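Two-handed demos with hand-held grippers: how do you keep both sides in sync?

Posted by brurano_bench

We're teaching a two-arm setup to pick a small flat part off a table, using a hand-held gripper in each hand. I love how quick this is compared with our old remote control rig! But in my last 40 demos the left hand keeps starting early, and the trained robot copies that. Any tricks?

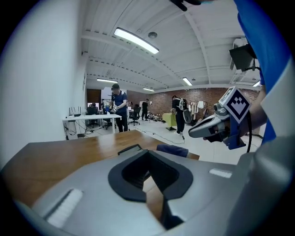

I've tried counting out loud, which helped for 3 or 4 tries and then I drifted again.

ferrand

Slow down! Start every demo with both grippers open and still for 2 seconds, then move. And throw out the bad ones, even if it hurts. A smaller clean set did wonders for us.

judar_k

remote control is better imo

wisovent

Love this stuff! Check your timestamps before you blame your hands. Close both grippers at the same moment, on purpose, and compare the two recordings. Ours had a lag on one side (took me a whole April to find it), and once we fixed that the early starts were gone.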